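The Bed in the Back Room

I got the room at Burkari House in July, on the strength of one telephone call and a deposit I had to borrow, and the first thing I did was fall in love with the bed.

You have to understand that for 15 months I had slept on a pull-out sofa in Javden, with a bar across the middle that found the same rib every night. I had forgotten that a bed could have sides. I had forgotten you could walk up to one and it would already be there, being a bed, at two in the afternoon, with nobody's coat on it!

The landlady was down at the market when I came up with my bags, so I had the place to myself. I put the bags on the landing and washed my hands (I don't know why, it seemed polite) and then I went in and stood there like a person in a museum.

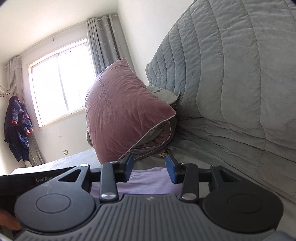 My grandmother believed a bed was made from the bottom up and judged from the top down. She had worked the linen floor of a hotel in Merari, 531 rooms, and she could tell from a doorway whether a girl had been in a hurry. So I looked at mine the way she would have. She'd have gone straight for that big gray comforter, standing up in its folds on the right, all deep padded ridges, and given it a slap to see how it took it. She loved anything with channels sewn across it. The filling stays where God and the seamstress put it, she used to say, and then she would show you a lumpy one from her own cupboard so you would know what sin looked like.

I gave it a slap. It was a wonderful slap, a sort of whump, and I laughed out loud in the empty hallway of my own head.

Then I decided to strip the whole thing and do it over. It didn't need it. I just wanted to have made it myself, so that when I got in that night I'd be getting into something of mine. Off came the comforter, which I carried to the landing with my arms all the way around it and my chin on top, walking by memory. Off came everything else, down to the mattress. Then I started again, slowly, with the window up and the trams going by on the hill.

There's a way of doing corners that takes my grandmother three seconds in my memory and took me 10 minutes that afternoon. You lift the side of the sheet up onto the bed so it makes a slope, tuck what hangs, bring the slope down, tuck again. I had it wrong twice. The third time it came down flat and sharp and I said "Ha!" to it, quite loudly, and someone in the room below turned their radio down to listen. 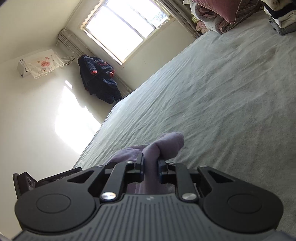 I didn't mind. I was too happy. I went around to the other side and did that one too, and then I smoothed the middle with my whole forearm the way she did, leaning right across with one foot off the floor. You never get all the creases out. She'd admit that after a glass of something. Some of them, she said, belong to the cloth, and you leave those alone and shut the door before you start picking.

By the time the landlady came up it was nearly six. She had a bag of Eren plums in each hand and she stopped in the doorway and looked, from the top down, for a good long while.

"I made that this morning," she said.

"I know," I said. "It was beautiful. I did it again."

She set the plums on the chair and walked all the way around as far as the wall would let her. She bent down at the foot and lifted the corner of the comforter, and looked at my fold underneath, and let the corner drop.

"Who taught you that?"

So I told her about Merari, and the linen floor, and the slap, and she made me demonstrate the slap, and then she had a go herself and got a much better sound out of it than I had. She'd done two summers in a hotel too, it came out, up the coast, in the laundry, and she had opinions about pillowcases that kept us standing there until the light went off the wall. We ate most of the plums. I asked if I should put the sheets out on a Saturday or a Sunday, and she said whichever day I liked, so long as I let her do one side.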